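Stendulville Repair Room Gets New Storage, Asks Residents for Small Parts

2022-11-15

The community repair room in Stendulville will reopen in December with a new system for storing screws, fuses, buttons and other small parts, organizers said.

The room, on the ground floor of the former Hakim print shop, closed last month so the floor could be replaced. Members voted to use the break to sort out the parts supply, which had been kept in jars and coffee cans along one wall.

"People would spend half their evening looking for one washer," said Cadi James, who runs the room. "We had plenty of washers. They were under everything else."

The cans are being replaced by plastic compartment boxes, bought with a $500 grant from the Dastanano neighborhood fund. The room ordered 40 of the boxes. They will be kept on a shelf by the door and brought to the table one at a time.
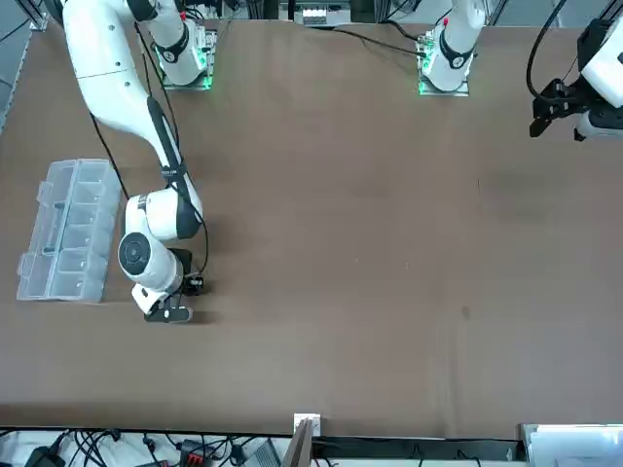

A storage box on the brown worktable at the Stendulville repair room.

The table itself is staying. It came with the building, and its brown top shows scuffs and lighter streaks. Leopoldo Varela, who teaches the lamp and small appliance sessions, said members talked about sanding it down and decided to leave it alone.

"It's flat and it's big enough," Varela said. "I would sooner spend the money on fuses."

Under the new rules, a box must go back on the shelf before the next one comes out, and the table has to be cleared at the end of each session. Parts left out overnight will go into a mixed tray to be sorted once a month.

Each box will carry a number, and a printed list by the door will show what is in it. Oľga Polák, a retired bookkeeper who joined the room last spring, drew up the list. It has 43 headings, from "bolts, metric" to "zipper pulls." Some of the smaller headings will share a box.

Polák said the hardest part was deciding what to throw out. Stripped screws, dead batteries and rusted hinges went first. Watch parts were kept, although the room has no one who repairs watches at the moment.

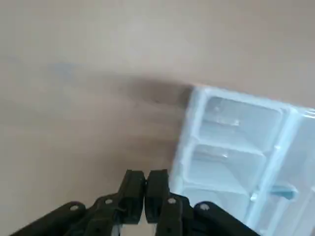 Clear plastic was chosen so that members could check the contents without opening every lid. The compartments differ in shape, and the long ones will be used for things such as drill bits and springs. Dividers can be a nuisance when a part slips under them, Polák said, so the smallest items will go into paper envelopes first.

The sewing group, which shares the room, will get its own shelf. Dilruba Gunawardena, who leads the group, said buttons will be sorted by size and not by color, after a long discussion.

Residents who want to help are asked to bring in spare parts in good condition. The room is short of machine screws, lamp switches, snap fasteners and bicycle valve caps. It cannot take paint, glue, loose blades or anything with a battery inside.

Donations may be dropped off at the Uda hardware store on the corner during store hours. Parts should be in a closed bag with a note saying what they are. Unmarked bags will be accepted but will take longer to sort.

The first session after the reopening will be an open evening with no repairs scheduled. Samuele Morelli, who handles bookings, said 19 households are already on the waiting list for December, mostly with lamps and toasters. New requests will be given a date in the order they come in.

Use of the room is free. Visitors pay only for parts that have to be ordered.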